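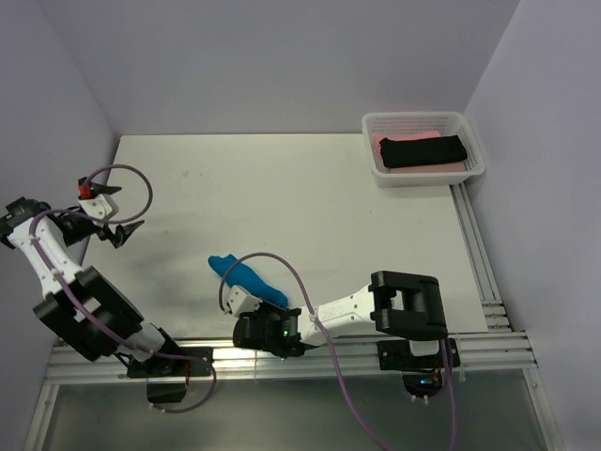 For many years I folded my T-shirts on the bed, and for many years they came out crooked. A mattress is soft, so the shirt sinks in one place and pulls in another, and the bedspread moves together with it. In May I finally changed this habit and started to fold on a table. What I like most is a smooth white top with nothing soft under it, and pale walls on the sides, so the eye rests and sees only the cloth. On white you notice every crease of a colored shirt. You notice also the small dark specks on the table itself, so I wipe it first with a cloth that is almost dry.

When we moved from Zavala to the new apartment, I had 37 T-shirts. I know it because I wrote the list for the moving boxes. Two of the shirts I never found again, and I still think about the green one.

My way of folding is very simple. I put the shirt flat, with the front down, and I smooth it from the middle to the sides with open hands. Then one side goes in, and the sleeve goes back over it. I do the same with the other side. After that I have a long rectangle, and I fold it from the bottom in two steps. The difficult part is the sleeve -- it likes to stand up or to stick out over the edge, and then the whole package looks like a letter that was closed in a hurry.

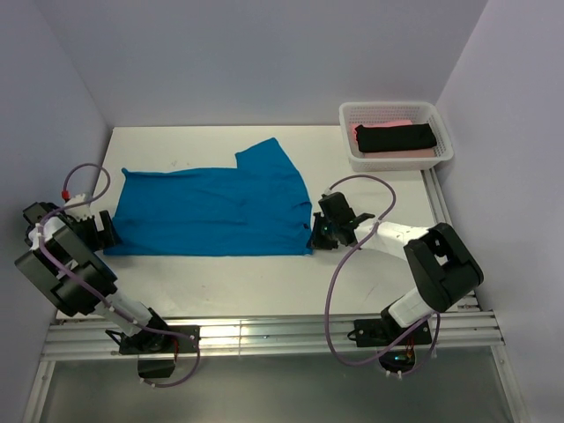

Blue T-shirt, partly folded, with a sleeve-like flap sticking up.

With a thin cotton I need more patience. Thick cotton stays where you put it, but the thin one makes waves at the hem, and if you pull one corner, the opposite corner answers. I learned to press with the palm and wait a moment before the next fold.

I bought a drawer box from Jirnulent, the low model, and the shirts stand in it like books. They fit well if the last fold is not too thick. My sweaters do not fit at all, so they stay on the shelf in a pile, and the pile falls every Wednesday when I look for the gray one. Maybe I will write about sweaters next time, but first I must learn how to fold them.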